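Home | Syllabus | Handouts | Readings | Contact

We use cookies to remember your settings. By staying on this page you accept them.

Writing for the Workplace
Handout 4: Emails people will answer
Posted 20 August 2018

Okay, so last time we got through tone, and I promised we'd get to the thing most of you came for, the everyday work email. I went back through the practice emails you sent me in July and I have thoughts! Mostly good ones. The habits I keep seeing are easy to fix once somebody points at them, so let me point.

Start with the subject line. One of the practice emails was called "Question." Another was called "Hi." I love you all, but if I've got 46 unread messages, "Hi" is going to sit there until lunch. Put the topic and the action in it: "Jastow lease - please sign by noon" does the whole job before anyone opens it.
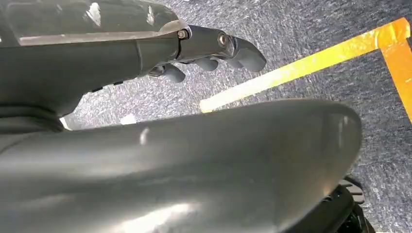 Then the first sentence. Most of us warm up on the page (I do it too, my drafts are full of throat clearing) and the request lands somewhere in the third paragraph. Try this on your next draft: find the sentence where you ask for something, cut it, and paste it at the top. Nine times out of ten the email still makes sense, and you'll find you can delete half of what's left.

Take the Dovovine email we worked on in class. The first version was almost 18 lines long and asked for a new delivery address in line 16. The rewrite went like this:

"Could you send me the new delivery address for the Dovovine order? The driver leaves at two. Everything else on the order stays the same."

Three short sentences, and the reader knows what to do and when. I'd happily get that email.
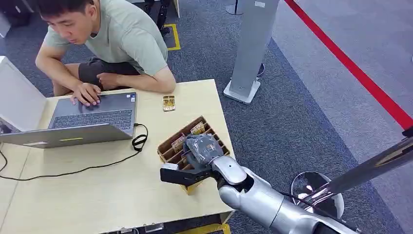

Length and layout

I don't have a magic number for you. If the reader has to scroll on a phone, ask yourself whether you need a call or an attached document instead. Keep paragraphs short, and if you've got more than one question, number them. People answer the first question and forget the rest, every time, and numbers make it a little harder to skip one.

Money goes in figures with the currency in front, and you write it the same way throughout. The Avport invoice exercise had $2,998 in one line and "just under three grand" in the next, which made a couple of you wonder if there were two invoices. Fair enough!

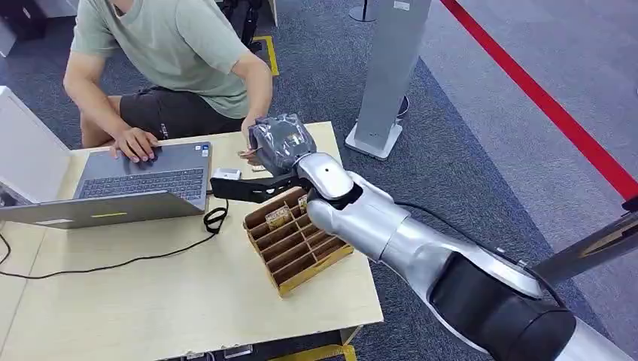 At the laptop, one hand on the keys.

On greetings: "Hi" plus a first name is fine in most offices now. "Dear" is fine too, especially with somebody you've never met. I'd skip "Hey all" for a client, and please check the spelling of the name - copy it from their signature if you have to. Sign-offs matter a lot less than you think. Pick one you can live with and leave it alone.
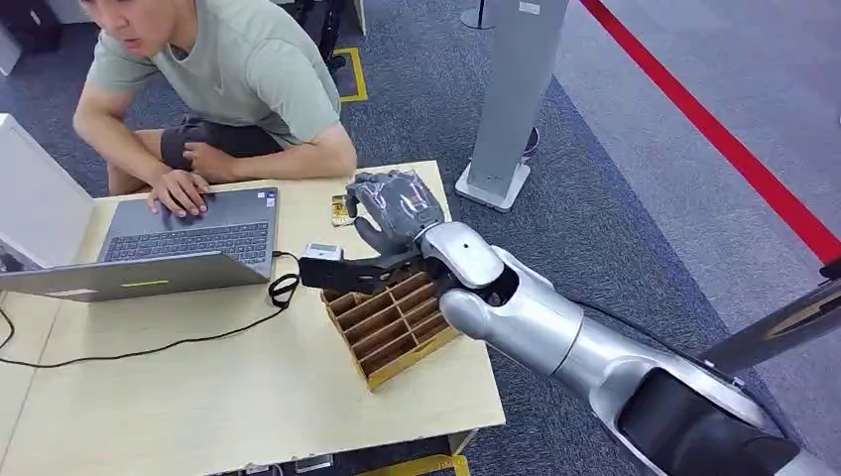

How long should I wait before sending a follow-up?
Two working days is my usual, unless there's a deadline sooner. Reply on the same thread so they can see the original, repeat the request in one line, and leave out "as per my last email."

For next class, bring the Donati complaint letter from the reading packet, plus your own reply to it as an email. Keep the reply to one screen. We'll swap with a neighbor and mark the sentence where the request shows up, so double-space your printout if you can.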